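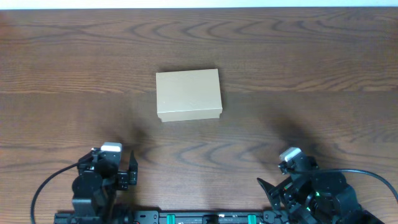
A small cardboard box on a wooden tabletop.

Musau Packaging will bring 76 jobs to the old Ojala furniture plant this fall, and folks on the east side of Andberg who have watched that parking lot sit bare for so long will be pleased to hear that hiring starts in June.

The company makes mailing boxes for small shops, and it has outgrown its home in Terkus, where it employs 202 people on 2 shifts. None of those jobs are moving, plant manager Deolinda Ramalho told a full room at the library, and she stayed well past closing to say so again to anyone who asked. 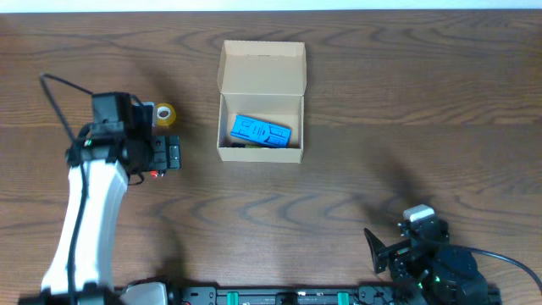

She also said that starting pay has not been set for every position, but that people who worked at Ojala are warmly encouraged to apply, even if they have never been near a box line in their lives. Training will be paid, and the day shift will begin at 7 a.m., a little later than in Terkus, so that parents can make the school drop-off on Mill Road.
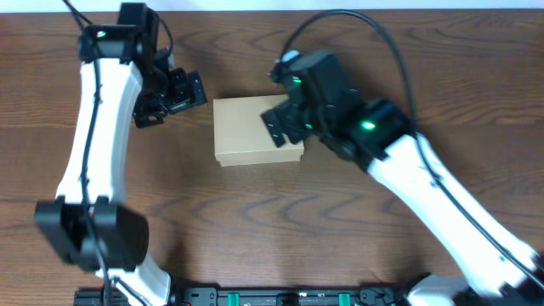

Road work comes first

Before any of that, the county has to widen the truck entrance, and neighbors should expect one lane on Mill Road for a stretch of 300 feet while crews are out there. The bus will keep its usual stop. 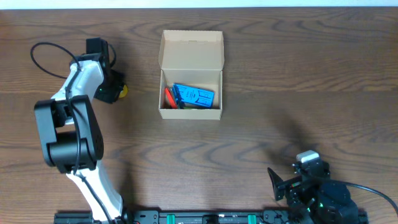
An open box with a blue package inside.

Applications will be available at the library front desk and at the plant gate.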